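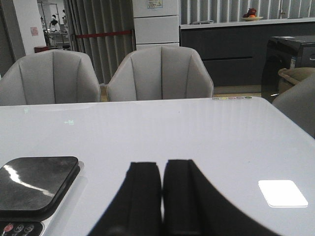
The white table problem

Javiera Cáceres sells dining furniture for a living, and for the first two years she had her showroom she refused to stock a glossy white table. Customers asked for one anyway. They had seen them in apartment listings and hotel lobbies, and they wanted the same bright top at home, with a pair of soft gray chairs pulled up to it.

"I told them they would be wiping it all day," she says. "Then I bought one for my own kitchen and found out I was half right."

Her store, Kumley, takes up the ground floor of a former print shop. The tables are set out in pairs and groups, with chairs tucked close enough that you have to pull one out to sit down. She likes it that way. People who have to move a chair learn how heavy it is, and they learn whether the arms clear the underside of the table. That second point sends more furniture back to her than color does.

The chairs that go best with a shiny white top, in her view, are upholstered ones with a curved back and arms that wrap forward. A hard, bright surface needs something soft next to it. She favors light gray over white or black. White chairs beside a white table make the room look unfinished to her, and black ones show every bit of lint.

Vertical channel stitching has been popular on these chairs for a while now. The back is divided into padded sections by long seams, a little like the inside of an old car. It looks good and wears well, but crumbs get into the seams. Cáceres keeps a soft paintbrush in a drawer for this and works from the top of the back downward. A vacuum with a narrow brush head does the same job. She warns against the bare plastic nozzle, which can catch a thread.

Measure before buying. A chair with arms needs more width than people expect, and two of them side by side should have a small gap between them so that nobody bangs elbows or scrapes fabric. Cáceres asks customers to bring the height of their table's underside, written down. Most bring the height of the top.

Then there is the light. A high-gloss top is close to a mirror, and whatever hangs above it will show up on the surface. A flat ceiling panel leaves a hard white rectangle right where a plate would go. Windows leave long pale bands that shift through the day. Small things get picked up too, such as the light on a router or a row of colored jars on a shelf.

Cáceres moved her own kitchen table 7 inches toward the wall and the worst of the glare went with it. Her advice is to sit in each chair in the evening with the lights on before deciding where the table will stay. A dimmer helps. So does a shaded lamp hung low, if the ceiling allows it. A tablecloth fixes everything, she says, but then you have paid for a finish you can't see.

Cleaning is easier than its reputation. Dust shows less on a pale top than on a dark one, and fingerprints on white gloss are hard to find unless you bend down and look across the surface. On black gloss they are the first thing you see. Anyone who has a shiny black gadget on a white table knows the difference: the table looks clean and the gadget looks like it has been handled by a whole school.

For the table, she uses a microfiber cloth, warm water and one drop of dish soap, followed by a dry cloth. For anything electronic, she uses a dry cloth only and lifts the thing up to wipe under it. Grit caught under a base is what makes the fine curved scratches that owners blame on plates.

Paper towels are out, and so are powdered cleansers and the rough side of a sponge. Felt pads go under vases and fruit bowls. Hot pans need a trivet every time, even for a minute.

The model she sells most is the Stindusby, which comes to $2365 with two chairs. A smaller version called the Ene seats two and fits in a galley kitchen. Both are made by Clukix, and both arrive with a protective film on the top. Peel it off within five days, she says. Left longer, it starts to hold on at the corners, and some buyers have left it for months because they wanted to keep the table new.

Her own table has a scratch near one end, from a ceramic bowl with a rough foot. It shows when the evening light comes in low. She has a polishing kit for it in the cabinet under the sink and hasn't opened it yet.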